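# Visit notes: Ninadby shared workshop, two-handed gripper build

Visited in February, arriving at 10 a.m. The workshop is a members' space in a former feed store, with a wood shop on the street side, a print corner in the middle and a large carpeted room at the back. The back room is where the gripper group works. I went for one reason: our own group wants to build a pair of hand-held grippers, and Ninadby has had a working pair since the fall.

The project is called Varkow. It has no commercial aim. The members want to teach a pair of secondhand arms to do small tabletop jobs, and the hand-held tools are how they collect demonstrations without running the arms at all. A person holds one tool in each hand and does the job, and the tools record.

## Mechanical design

Each tool is a parallel-motion linkage with printed parts. The handle has a trigger with a return spring, and the linkage opens and closes both fingers together. The first version used a rack and pinion. It was abandoned when fine dust from the wood shop got into the teeth and the trigger began to stick at partial opening. The linkage tolerates dust better, at the price of a slight arc in the finger path. The group measured the arc, put it into the geometry file and left it alone.

Pivots run in metal bushings pressed into the print. Earlier pivots were plain printed holes, and they went oval. Pressing is done on the drill press with the spindle stopped, using a turned mandrel. The print orientation matters: arms printed standing up split at the bushing hole, arms printed flat have held.

Fingers are a separate part with their own mounting holes. Changing a pair takes 9 minutes including the calibration check. Most of that is the check.

Pads are the weak point. They fray along the top edge first, where the finger meets the object at an angle, and the group replaces them when the grip starts to slip and otherwise lets them wear. I would want a fixed interval. Recordings made with new pads and with old ones will differ in how hard the operator has to squeeze, and nothing in the log says which was fitted.

## Electronics and software

Trigger position comes from a magnetic encoder on the main pivot. Each tool also carries a camera. Both tools are wired. Battery packs were tried and dropped on account of weight at the wrist, and everything now runs by cable, with the clock shared between the 2 tools over the same bundle. I asked whether the cables pull on the hand. They do, slightly, and the answer was to route them back along the forearm and leave plenty of slack on the floor.

Recording is handled by Grumus, the group's own program. It writes one folder per attempt, with video, trigger position and a text note. An attempt with dropped camera data is marked but kept. The total on the day I visited was 289 attempts, all of them made with the current linkage. Older recordings were deleted when the finger geometry changed. I would have archived them.

## The recording bench

The bench has a pale top in a light wooden border and stands between two long metal rails. The uprights behind it are black, and black curtain and dark panels close off part of the room. The members call the whole assembly the Lundgren, after the name stenciled on the crate the first rails came in.

The current work is with small wooden pieces made in the wood shop. They have rounded corners, a rim and slots cut in the face. An attempt begins with the piece on the tabletop and the tools open.

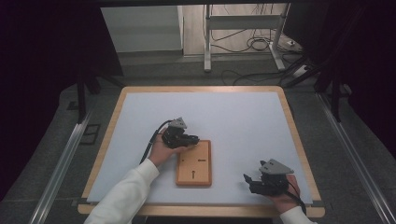
From the camera on one of the tools:
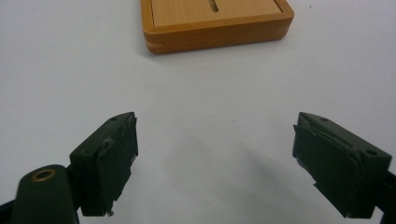 ## Trying the tools

I was given both tools for the better part of an hour. Notes from that session:

- Balance is forward of the hand. Tolerable for ten minutes, tiring after that. A heavier handle would help more than a lighter head.
- Trigger force is even across the stroke. The last few millimeters of closing are hard to feel, and I tended to over-squeeze.
- Picking up a piece by its sides is easy. Picking it up by the rim takes practice, as the fingertips are blunt.
- It is tempting to push a piece along the table with the outside of a finger. The arms can't repeat this reliably, so it is against the house rules.
- Handing a piece from one tool to the other is where most of my failures happened. The tool heads foul each other well before the fingertips are aligned. Coming in with one tool rotated a quarter turn solves it.
- The operator should keep the wrists inside the range the arms can reach. There is no warning when they leave it. Grumus finds out afterward and rejects the attempt.

The last point is the one I would fix first. A tone in the headset would be enough, and the position data is already there.

## Calibration

A calibration check is run at the start of a session and after any finger change. The tool is closed on nothing, then on a steel gauge block, then opened fully, and the encoder values are compared with stored limits. If a value is out, the screws on the finger are loosened and the check repeated. I watched it fail once and pass on the second try.

The camera mount has no equivalent check. It is located by 2 dowels and trusted. When I asked what would happen after a drop onto the floor, the reply was that the carpet had so far been sufficient. We should design in a printed target that the camera can look at before each session.

## What we should take over

Linkage, bushings and finger mounting can be copied as they are. The files are open to members of other workshops on request, and I have requested them. The arms need to be printed flat with the seam on the outer side.

The handle should be redrawn. Ours will also need a different cable exit: Ninadby's comes out where a left-handed user rests the little finger.

Pads need a test of their own before we record anything. I suggest we cut several candidate materials, fit them to identical fingers and log grip against number of closings, with the pad batch written into every attempt folder.

Open items: encoder part number, spring rate, and whether the current version of Grumus will run on the older workshop computer. I left at 3 p.m. with a spare pair of fingers and a bag of bushings, both to be returned or replaced.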